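Pledine's Laundry Study Finds That Robots Learn Folding Better From People Who Make Mistakes

HULLUNNESS, June 2026. The robotics group at Pledine has spent a good part of its research budget on other people's laundry, and would like to report a result.

The group's new study, led by Branwen Dafis, compared two ways of teaching a robot to fold clothes. In the first, people working with a hand-held gripper folded each garment as cleanly as they could, and any attempt with a slip in it was thrown out. In the second, the slips stayed in. A missed seam, a sleeve gone astray, a second try at a stubborn waistband: all of it went into the training set, along with whatever the person did next to put things right.

The robot taught on the untidy set did better. It recovered from a bad first grasp more often, and it was less inclined to carry on folding thin air with every sign of confidence.

"We had a very nice filter for removing bad demonstrations," said Dafis. "It took us months to build. The main finding of this paper is that we should have left it switched off."

The full set holds 3,141 demonstrations, all recorded in ordinary homes on ordinary beds. Earlier work by the group used a white table, flat lighting and a single gray T-shirt, and produced a robot that was superb with a gray T-shirt on a white table. Denim proved to be a different education. It is stiff, it has thick seams, and the legs rarely go where they are sent.

People contributing to the study use a gripper with two yellow fingers, held in the hand and fitted with a camera. They are asked to pinch a garment wherever they would naturally take hold of it and to fold it the way they fold at home. Early instructions ran to 11 pages and included a diagram of the correct way to fold jeans. Contributors ignored the diagram, and it was dropped.

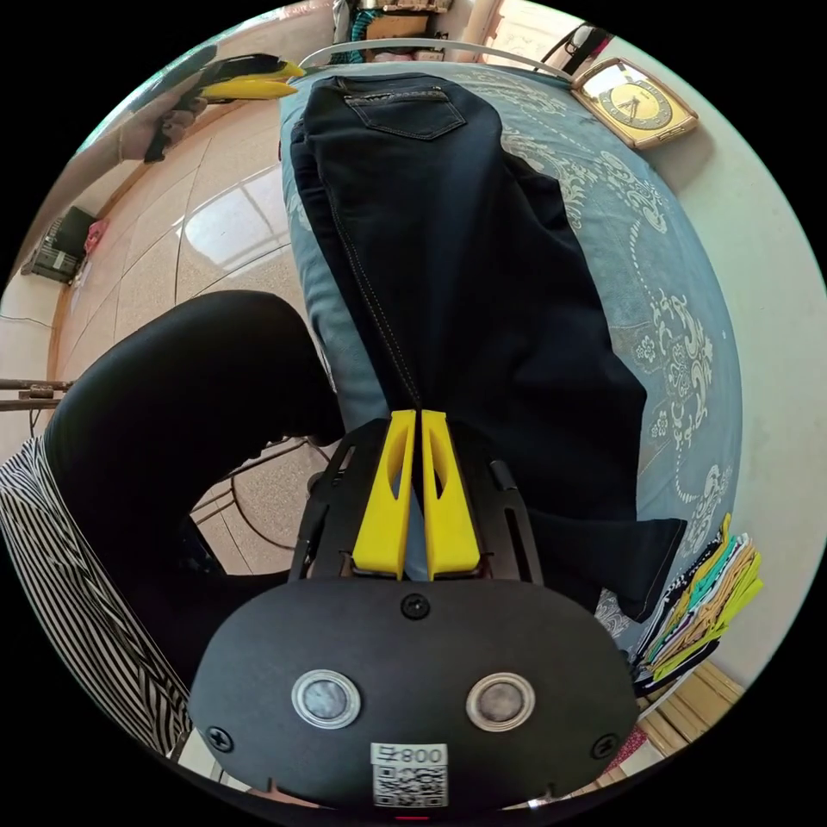 What the Robot Still Cannot Do

Fitted sheets remain unsolved. The group tried them for 2 weeks and has asked that the results be described as preliminary.

Socks are also outside the current work. The method handles one garment at a time and has no idea that two things might belong together, a weakness it shares with several of the authors. Dark clothing on a dark bedspread still causes trouble as well, and the robot remains a good deal slower than a mildly bored adult.

Hafiz Pasaribu, who ran the evaluation, cautions against reading too much into the result. "Mistakes help when the person fixes them," he said. "We also tested demonstrations where people made a mess and walked away. The robot learned that very quickly."

Availability

The paper, titled "Leave It In: Learning Garment Folding From Uncorrected Demonstrations," is available from Pledine on request. The data will be released in August under the name Prikatgate, together with the evaluation code and the filter, for anyone who would like a well-made filter.

Media Contact

Press Office, Pledine, Hullunness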